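3.2 Collection of demonstrations by hand

The demonstrations were collected with hand-held grippers, without any robot arm in the room. An earlier part of the data, recorded in September by remote control of the Bergmann arm, is kept only for the comparison in Section 4. With remote control our operators needed much longer for each attempt, and they complained that they could not feel when the fingers touched the object.

Each operator received a short introduction and then practised freely until he or she felt ready. We gave no fixed path for the hand. The only rules were to keep the fingers in view of the gripper camera and to open them completely before leaving the object – this second rule was added after the first trials, when many recordings ended with the fingers half closed. In total, 11 operators produced 1188 demonstrations over 4 tasks. The recordings were cut and labelled with the Nimura tool, and doubtful cases were decided by Karim Fakhoury.

Soft objects such as fruit asked for more care than the boxes and cups. An operator who squeezes too strongly teaches the policy to do the same, so we asked for slow closing.

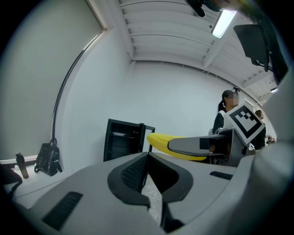

Figure 2. Work with a banana, recorded from one hand-held gripper. The finger of a second gripper, with a square marker mounted on top, presses against the fruit.

The position of the gripper is estimated from its own camera images and corrected by the marker when this is visible. Recordings in which the estimate jumped between two neighbouring images were removed before training.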